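Unit 4 notes: Edge-glued panels and figure

An edge-glued panel is made of boards joined along their long edges with the grain running in one direction. Movement across the width adds up board by board; movement along the length can be ignored for furniture work. A panel 24 inches wide should be treated as a single 24-inch board when slots and fasteners are laid out.

Before glue-up, dry-fit the boards and check each joint with a straightedge. Section 12 of the Garrido handout covers clamp spacing. 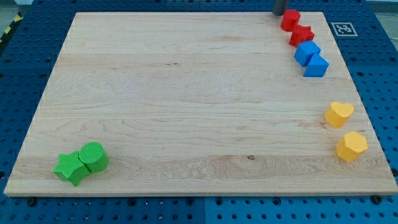 Figure is a matter of grain direction at the surface. Where fibers rise and dip, light reflects unevenly and the face shows bands or swirls. A pale wood makes this easy to read: the panel on the blue table has wavy darker streaks, swirling lines and one small dark knot right of center, toward the front. Its planks also differ in tone, from golden to paler, and faint seams mark the joints. Tone is sorted before glue-up, with the boards laid side by side in daylight.

Knots. A small tight knot may stay in a panel face. Keep it clear of joint lines. The grain around it changes direction over a short distance, so take light passes and expect tear-out.

Finish. A light varnish coat leaves seams visible. Stain is not used on figured stock in this course.

Reading for next session: Mtshali, pp. 17 to 33. Bring one offcut with visible figure.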